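Notebook: dispatch and report matching, Urkville

Print | E-mail

August 8, 2026

Picking up where the last entry stopped. The new export from Urkville dispatch loaded cleanly, no broken rows. It covers calls coded as assault, robbery, weapon or disturbance with injury. 2,527 calls in all after taking out the test calls, which the dispatchers enter under a dummy address at the station and which are easy to spot.

Ran the matching script as it stood. Exact street number, same call type family, report opened within two hours of the call. Result: 1,595 calls matched to a police report, 932 not matched. Last run was worse but that was with the old address table, so the two shouldn't be compared. I've put a note at the top of the old output so it doesn't get quoted by mistake.

932 is too many. Some of those calls would never have made a report, but I don't believe more than a third of calls in these categories went nowhere. Before touching the script I wanted to see what is in the pile.

Hand check

Drew 40 from the unmatched pile, random draw, seed written in the run log. Went through each one in the report index by hand, looking by street first, then by date, then by the officer unit number in the call notes. Took most of the morning.

27 of the 40 do have a report. The script missed them. The other 13 I could not find anything for.

Of the 27:

15 are address problems. Mostly the caller gave a corner and the report has a house number, or the other way around. Lynch Street is the worst. Dispatch writes it as Lynch, Lynch St, Lynch Av (there is no Lynch Avenue in town) and in one case N Lynch, which would put it on the far side of the rail line. The report has the right block every time, as far as I can tell from the cross streets in the narrative.

8 are time problems. The report was opened well after the two hours, usually the next morning. These look like cases where the person was taken to the hospital first and the officer wrote it up on the following shift. One was opened three days later after the family called back.

4 are merged calls. Several people called about the same thing, one call was kept as the main one and the rest were closed as duplicates. The script is treating every duplicate as a call of its own. This one is my fault. There is a parent call field in the export and I dropped it in the first cleanup since it was blank in the sample file.

Of the 13 with no report:

9 have a closing code that says the unit arrived and nobody was there, or the parties declined. No report expected under the department's own rules. They should be in their own category and not under unmatched.

4 I can't explain. Units were sent, on scene for more than half an hour, closed with the general code. Two of them are in Brarkside and on the same night. Wrote the call numbers in the log. To be asked about, see below.

What I changed

Put the parent call field back. Duplicates now roll up to the parent before matching, and the child calls are kept in a side table so the total can still be rebuilt.

Address cleanup now runs before the match and not after. Added the Lynch variants by hand to the lookup. Corners are turned into the nearest block range on both streets, and a match to either one counts as a possible, flagged C. I don't want C matches going into the main number until somebody other than me has looked at a batch.

Left the time window at two hours for the main match. Added a second pass at 48 hours, flagged T, which requires the unit number to agree. The three-day one still falls outside and I'm fine with that.

New category "closed without report" for the closing codes above. Took the list of codes from the dispatch manual, the current edition. The codes changed last October when the county moved to the new system, so anything before then needs the old list. I have the old list on paper only. It needs typing in.

Did not rerun on the full set yet. Ran it on the 40 and it behaves: all four merged calls roll up, 13 of the 15 address cases come up as exact or C, 7 of the 8 time cases come up as T. The two address cases it still misses are both apartment complexes where dispatch used the complex name with no number. A small table of complex names would take care of them. There can't be many.
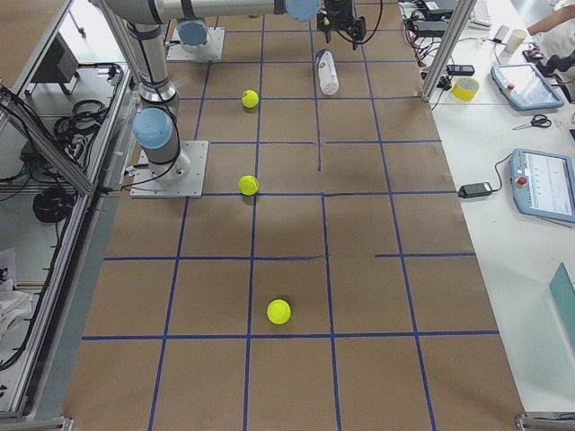
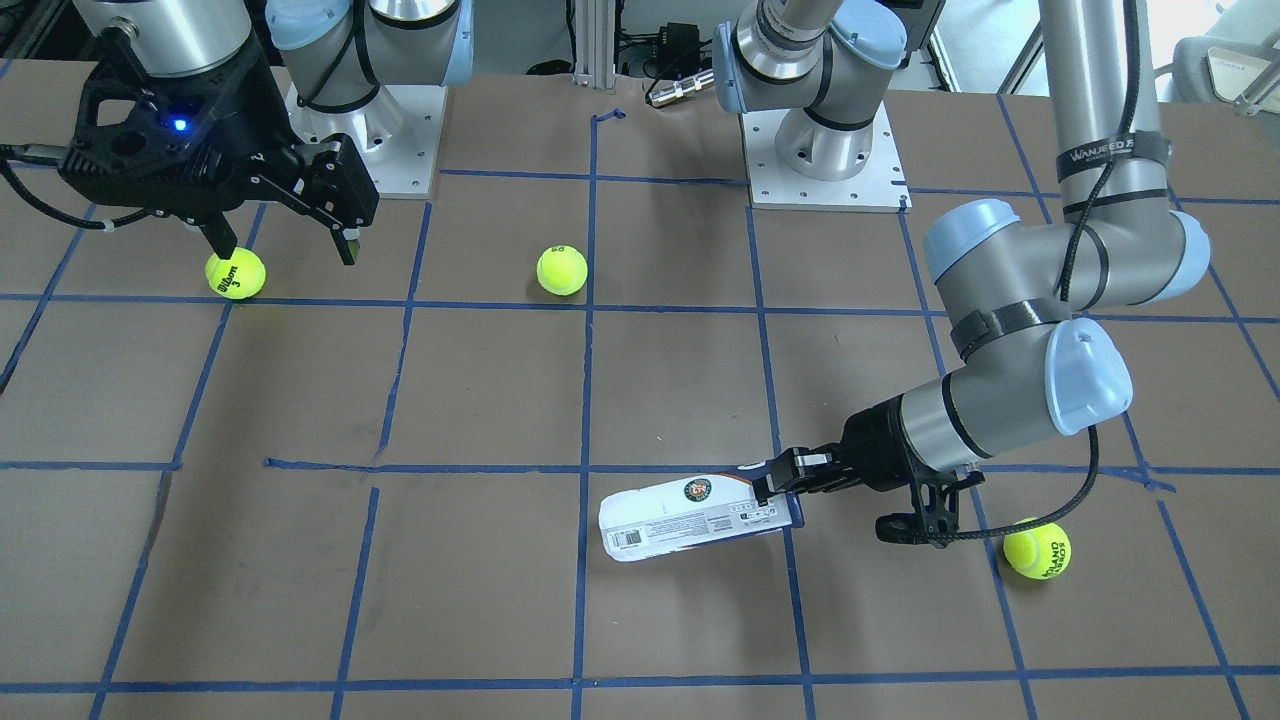
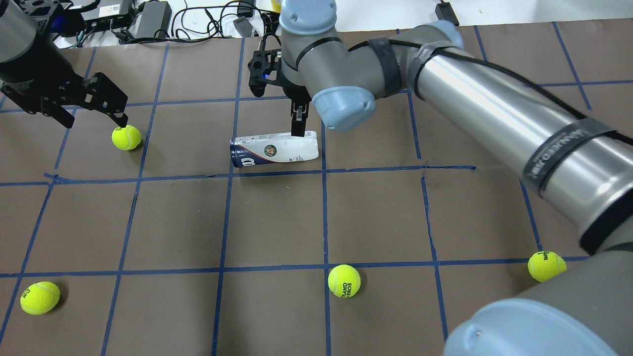
Tape grid on the work table, three views.

Baltis comparison

Spent an hour after lunch on the Baltis file to see if the same script would take it. Short answer, not without work. Baltis dispatch rounds addresses to the hundred block before release, so the exact street number match is out and everything would land in C. They also put the call type and the outcome in one column, with a slash, and the outcome is missing in a lot of rows.

On the other hand their reports carry the dispatch call number, which Urkville's don't. So for Baltis there is no need to match on address at all. Join on call number and then see what's left over. That makes it a different script, and the two towns can't be put side by side as if they had been measured the same way. I'd like to use Baltis as a check: run the Urkville method on it with the call number hidden, and then see how many it gets right. That would give us an error rate we could state in public. At the moment we have none.

Did not start on this. It needs the hundred-block logic first.

Response times

Looked at these only because the columns were there. Three timestamps per call: received, assigned, arrived. Arrived is blank in a fair number of rows, and in others it is the same to the second as assigned, which can't be right unless the unit was standing outside. Officers press the button themselves. I would not publish anything from the arrived column. Received to assigned looks sound, since both are set by the system.

One thing to watch. When duplicates roll up to the parent, the received time should be the earliest of the whole group and the parent is not always the earliest call. Found two where the parent came in second. Fixed so it takes the minimum.

Privacy

The notes field has names and phone numbers in it in places, and in one row a full account of injuries. The department said the notes would be stripped. They weren't. I've moved the raw export to the locked drive and made a working copy without the field. Please use the working copy. Anyone who pulled the raw file before noon should delete it and say so in the log. I'll write to the records office on Monday so they know it went out that way.

This also means the hand check can't be repeated by everybody, since I used unit numbers from the notes. For the next batch I'll pull out the unit numbers into a column of their own first.

Questions for the records office

The four calls with no report and a long time on scene. Is there a report under another number, or was one not written?

Is the general closing code still allowed for calls with an injury flag? The manual says no on one page and leaves it open on another.

Are reports taken at the front desk given a call number after the fact? I have seen a few that look that way and they would match to nothing.

Can we get the list of sealed reports as a count by month, no details? Without it some of the unmatched pile will stay unmatched and we won't know why.

To do

Type in the pre-October closing codes.
Complex names table.
Full rerun, save both outputs with the date of the export in the file name.
Second person to go over a batch of C matches. Whoever has time. Bring the street map, the online one has Brarkside wrong north of the creek.
Hundred-block logic for Baltis.
Change the chart draft so it doesn't say "unanswered calls." They were answered. The word is unmatched.

The 932 figure is in the draft memo in two places. Take it out of both until the rerun is done.

Recent entries

Address table rebuilt from the county parcel file
Call type families, second version
Notes from the first Urkville export
Brarkside boundary: which map to use
Baltis records request, what we asked for and what came
Backup schedule for the locked drive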